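Courses > Photography > Evening Programme > Handout 4

Notes Timetable Gear List Contact

December
By Emlyn Hughes

Handout 4: Exposure when the subject is dark

Please read this before the practical in the Bevan room. Last time we spoke about the three settings, so I will not repeat them in detail. Bring your own camera if you have it, otherwise take one from the Skenetwood cupboard and sign the sheet.

1. What the meter believes

The light meter in your camera measures the light which comes back from the subject. It does not know what the subject is. It supposes that everything together makes a middle grey, and it chooses the exposure so that the result has this brightness. For a street or a garden this is usually good enough.

The difficulty begins when most of the picture is dark or most of it is light. With a black coat the meter asks for more light, and the coat comes out grey and dull. With snow it asks for less light, and the snow comes out grey also. Students are often surprised that the same grey colour appears in both pictures.

2. Exposure compensation

Find the button or dial with plus and minus. For a dark subject turn to the minus side, for a light subject to the plus side. Start with one stop and look at the histogram, not only at the screen. The screen looks brighter in a dark room and it can mislead you.

In manual mode there is no need of this dial. You set the shutter speed and aperture yourself and you leave them alone, even if the meter complains.

3. Grey card

A grey card is the cheapest tool in our cupboard. Put it in the same light as the subject, fill the viewfinder with it, take the reading and lock it. Then remove the card. If the light changes, you must do it again. The card from the Jakine set has a bent corner but its colour is still neutral.

4. Small exercise

Set ISO 400 and f/8. Choose a cloth of dark colour, and on it one object with a shiny part. Make three exposures: as the meter says, one stop under, and two stops under. Do not move the camera between them. Write down for each one if you can still see folds in the cloth and if the metal has kept its detail.

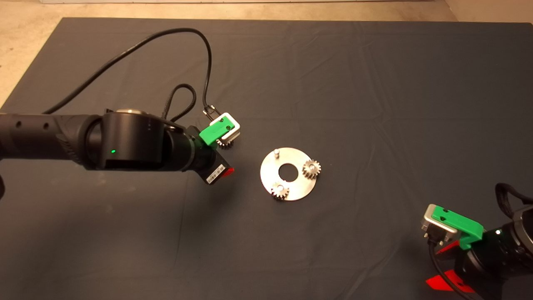
Fig. 1. Dark grey cloth with metallic parts and bright green.

5. For next time

Read pages 40 to 53 in the Stovach reader, and look at the print on page 83, where the photographer let the shadows go completely black. Decide if you agree with this choice. Bring your three exposures on a card or a USB stick, without any editing. We begin at 6:30 pm and the side door is locked after that, so please ring the bell.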